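Rukley River Run - volunteer captains talk
speaker notes, 13 May 2018

Thanks for coming out on a Sunday. Keep hello short. Phones off, bathrooms down the hall on left.

1. Course changes
Start moves to Strebel Street, same side as the bank. Finish stays at the park gate.
Out and back on the river trail is gone - city is repaving. We do the Fluditz loop twice. Say it twice, becuase people will still ask.
Hill at mile 3 is new for everybody. Walkers keep right.
245 signed up as of last night. Cap is still 300 - no, check slide, Giang has the right cap. Don't say a number.

2. Water stops
Two tables on the loop, runners pass each one twice. So double cups!! Last year the second table ran dry before the walkers came through.
Cups half full. Hold from the bottom, arm out, let go.
Sports drink on the first table, water on the last one. Yell which it is.
Sarnach is giving us the drink mix again, thank them by name.

3. Packet pickup
Doors at 11, Saturday, at the Sarnach store. Race morning pickup closes 30 minutes before the gun, no exceptions, even for your brother in law.
Boxes go on the tables against the wall, runners line up on the other side. Bibs by number, not last name. Shirts separate.
Size swaps only after the race.
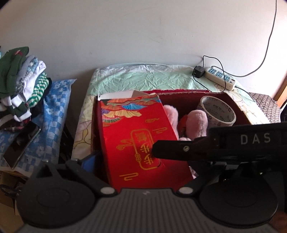 4. Timing and awards
Chip is on the back of the bib this year. No folding, no pinning thru the chip.
Age groups in ten year steps. Overall winners don't also take an age group prize - got complaints in February at the 5K, so read the rule out loud.
Results taped up by the gate, disputes go to Giang Tăng and only Giang.

5. Safety
Corner captains stay put til the sweep bike goes by. Vest on the whole time.
Someone down - call 911 first, then race desk. Give the corner number, it's on your cone.
Lightning: we hold. Don't tell runners how long, you don't know.

Questions - ten min max. Then sign-up sheets, still need people for Fluditz corner and teardown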